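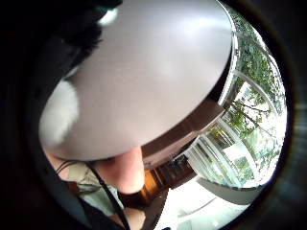 *Smooth gray surface, close view.*

## Clotico Odurness Table Pad

The Odurness is a cut-to-order pad for round and oval dining tables. It protects the finish from hot dishes, spills and dents. The core is pressed wool felt, 3 mm thick, with a wipeable top layer.

**Sizing**

Measure the tabletop across its widest point, at two angles, and enter the larger value. Pads are cut 8 mm short of the edge on all sides. For tables with a leaf, order the leaf section separately.

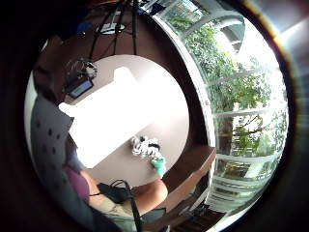

*Round tabletop, seen from above.*

**Specifications**

| Item | Value |
|---|---|
| Top layer | Dufour coated cotton |
| Heat limit | 80 °C, constant contact |
| Backing | Non-slip, latex free |
| Care | Damp cloth, mild soap |
| Folding | Along scored lines only |

**Notes**

- Creases from shipping flatten in about 3 days. Do not iron.
- Fresh lacquer must cure fully before the pad is laid on it.
- The Memora pad is thicker and does not fold. The two cannot be joined.
- Cut pads are returnable only if the size is wrong on our side.

Paper templates for irregular tops go to Hongmei Jiang in the cutting room. Orders received by noon Monday are cut the same week.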